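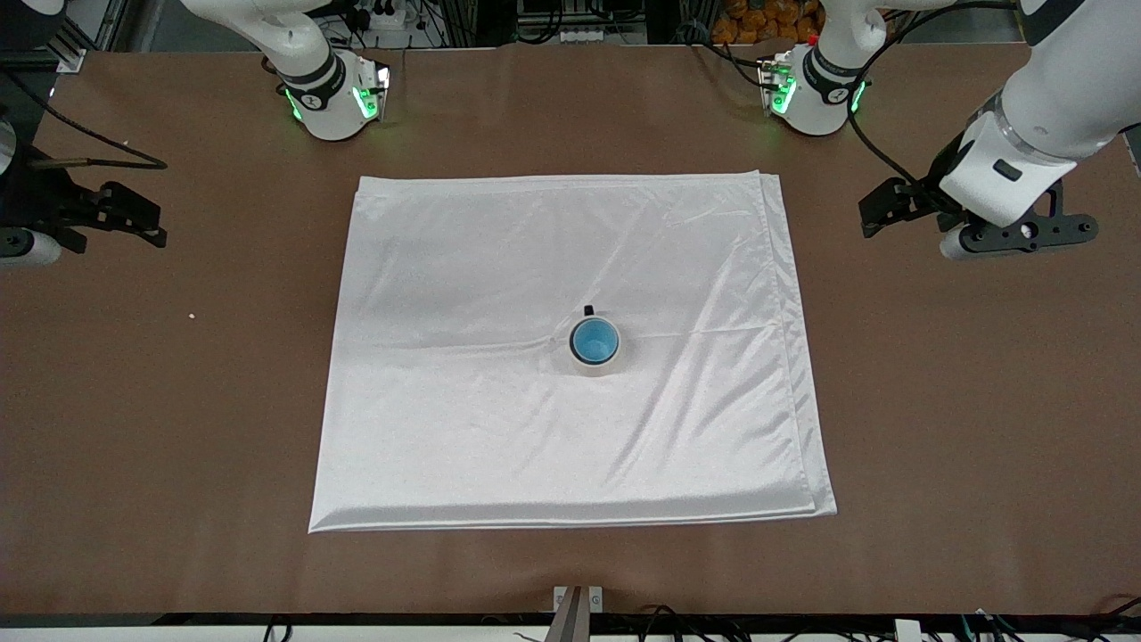
Table laying, cell two - 20th July

Tags: Workshop notes, Table service, Two-arm cell
4 comments | 11 shares

Very good morning in the cell. Writing this up while it's fresh, and before Mitiku borrows my chair again.

We stayed on cloth and mug for the whole session. The job as Clunside want it: take a folded napkin or small cloth, put it where the guest sits, put a mug on it or next to it depending on the setting card, clear it all again afterwards. They run a works canteen and two function rooms from the same kitchen, and on a function day that's 132 places laid before eleven. Mwanaisha Mugo did that shift for years before she came over to us and she still lays a place faster than I can read the card.

Her point from January, which I keep coming back to, is that the laying was never the hard bit. It's laying with one eye on the clock while the phone goes and somebody wants to know which table is nut free. If the arms can do the plain places, one person stays free for the odd ones: high chairs, left-handers, the chap who always wants two saucers. I love this part of the project!

The people at Clunside are less worried than they were at the spring visit. They asked good questions. Who tops up the cloths? Who stops it if it's doing something daft? Does the early start go? Answers so far are one of them, any of them, and we don't know yet. I don't want us promising anything on the early start until Tierney's people have looked at the rota properly, as it changes two people's bus home as well as their pay.

Notes on cloth:
- The slippery white one is much less forgiving than the cotton. Wrinkles go diagonally across the top layer and they stay there.
- Set the hems in line before judging the fold. I kept judging by the middle and getting cross for no reason.
- 16 settings on this cloth and mug pair, 7 of which I'd be happy to sit down to. Last time was 2, so I'm delighted. 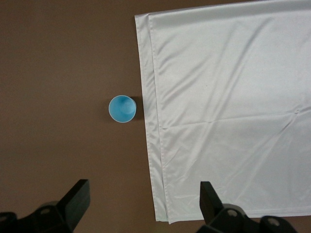
Mug beside the cloth

Card B, mug on the bare table by the folded edge. The gap is narrow, and Mwanaisha wants it a thumb wider so that a guest can pick up the cloth without knocking the mug. Easy change. She marked up the card in pencil and I've copied it into Bimo (setting 70, don't overwrite the old one, Drerkside still use it).

Also from her: the handle should go to the guest's right unless the card says otherwise. It was on her own training sheet and we'd left it off ours. Now added.

She'd like the Clunside staff to write the next lot of cards themselves, with us only checking that the arms can reach. I'm all for it. They know which tables get the sun and which ones wobble, and it gives them a proper say in how the thing works before it turns up in their kitchen.

To do:
- Mitiku Beyene to redo the stop button talk in plain words, one side of paper
- ask the laundry how the cloths come back, folded in four or in three
- iron one cloth and leave one as it comes, same cards for both
- me: find out who at Clunside signs off a change to a card - it ought to be somebody on the floor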